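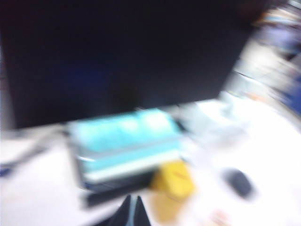 Desktop arm budgeting is the planning a small office does before it buys a robot arm for an ordinary desk. I've helped with 2 of these purchases now, so I'm going to write this entry the way I'd explain it over lunch, and people can edit me later (please do!).

The arm itself is the line everyone looks up first, and fair enough, it's the fun part. But the quote from a dealer like Lerkska usually leaves things out - the gripper, the wrist camera, the power supply, the clamp that holds it all to the desk. Ask for every one of those by name. Our first quote looked great until we asked, and then it went up by around 40 percent.

Desk space

You need to plan for the desk you really have. Ours has a big monitor, a stack of books, a mug with a lid and a tall yellow bottle on it, plus more cables than I'd like to admit, and the arm has to reach in past all that. Measure the reach on paper before you order, and measure upward too, for the monitor. 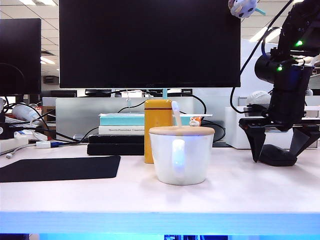

Cameras and mounts

Most setups use a fixed camera looking at the desk and a small one at the wrist. The fixed one is cheap. The mount for it is where the money sneaks off, and a wobbly mount will cost you a whole afternoon every week. We bought a Tulholm bracket for the second desk and I'd buy it again tomorrow.

Lights can wait. You can get a lot done under plain office ceiling lights,
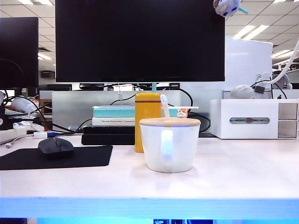
and the money is better spent on spare fingertips and a second cable for the wrist, the one that bends all day long. Put down two sets of fingertips per arm in the first year. Paloma Park, who did the sums for our Grumance project, also adds a line for things to pick up: mugs, lids, spoons, bottles. It sounds silly and it's still a real line!

Timing

Order in May if your budget year ends in summer. Our delivery took 11 weeks, and the Boateng support plan started on the day of the invoice, so we paid for weeks of help with an arm that was still in a warehouse. Ask them to start the plan on arrival - they said yes the second time. 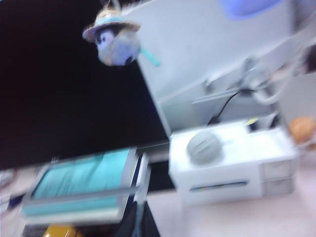 Page 1809

Leasing

Leasing makes sense if you only need the arm for one project, or if you just can't get a big purchase signed off. Read the part about wear on the joints before you sign, and find out who pays for shipping it back. I haven't leased one myself, so somebody who has should fill in this section.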